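Vomero Open Day

The Vomero Open Day is a yearly public demonstration of household robots held in Clusstead by the robotics firm Trurkier. It is named after the Vomero, the company's tabletop arm. Entry is free. Visitors walk through the workshop, watch the arms handle ordinary things from a kitchen or bathroom, and can put questions to the staff running them.

History

Started as a staff event - families only, one arm, one table. Opened to the public the following year after the local paper ran a short piece on it. Early editions were held in June. The date was later moved up so that school groups could come before the end of term. Renata Bravo, head of testing at Trurkier, has run the day since the second edition. Declan Egan took over the spoken commentary from her when the crowds got too big for one person to do both.

The May 2024 edition drew 700 visitors, the most so far. Groups were let in 40 at a time. A small display by Eskola, a local trade school, shared the entrance hall and showed student-built grippers, mostly 3D printed and mostly working.

Demonstrations

There are 3 stations. The first is a sorting task with plastic blocks, popular with younger kids. The second is a talk with slides on how the arms are trained, less popular. The third and best known is the cloth table, where an arm picks up soft items among other household goods. Pouches, straps, socks, dish towels. Soft things fold and sag when lifted, so the same pouch rarely sits the same way twice, and a grip that was good on one try may be poor on the next. Items are used ones on purpose. Staff bring them from home and stains are left alone.

A wrist camera sends its view to a large screen above the table, so people at the back can follow. The view tilts and swings with the arm, wich some visitors find hard to watch for long.

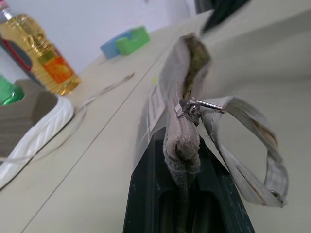 Wrist camera view, cloth table. Zipper pouch held on edge, strap loop hanging to the right.

Each group gets a run of lifts, then questions. Zippered pouches are the usual request. Egan explains the grip as it happens and asks the crowd to guess which way the strap will swing. Drops are left in and the arm goes again. Over the full day in 2024 the cloth table logged 75 lifts, counting repeats. The talley is chalked on a board by the door and wiped at closing.

Visiting

No booking for individuals. Schools and clubs need to write ahead. Main door is step-free, the upstairs gallery is not. Parking fills early - the bus stop at Clusstead Mill is a short walk away. Flash photography is not allowed near the arms. No food in the workshop, coffee in the hall.

See also

Trurkier
Eskola
Robot grippers
Clusstead, culture and events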